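Edska Workshop Users' Group
Minutes of the November meeting, small room, Flallivcombe
Start 10.15

1. Minutes of the last meeting
Accepted with one correction: the delivery charge from Jostness is 33 pounds per box, not per order.

2. Review of the Jostness hand-held gripper kit
The chair reminded the meeting that the kit is on trial until the end of the month, and after that we must either buy it or send it back. The price for one pair is 619 pounds. Ekwueme has also sent an offer, 423 pounds for a pair, but without the marker boards and without training.

The working group reported on its trial. The task was handling of paper goods, mostly notebooks and folders, with a gripper in each hand. The members found the grip good on covers and less good on single sheets. The weight was accepted by most of them for short work, but after one hour the wrist becomes tired. The printed instructions were judged too short, especially the part on how to set up the markers.

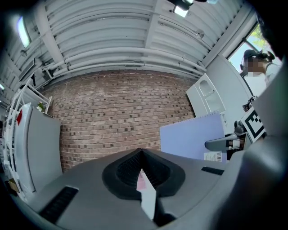 One member asked whether the group had tried the kit with gloves, as the people in the packing room will wear them the whole day. The answer was that it was tried once only, and the opening and closing was slower. The same member said she would not vote for buying before this is tested properly, and wished it to be written in the minutes.

There was a discussion about spare parts. Jostness promises delivery in 8 working days. Ekwueme gives no time in its offer. The secretary will write to them and ask.

It was also asked who pays if a finger breaks during the trial. According to the loan paper we pay for the parts and Jostness pays for the repair work. Two members found this wording unclear.

Decided: the trial continues to the end of the month. The working group will repeat the notebook task with gloves and bring the times in writing. No order is placed before this.

3. Storage
The kit shall be put back in its case after use, with both chargers. The key stays at the front desk.

4. Any other business
The request for a second extension lead was approved.

Meeting closed at 11.40.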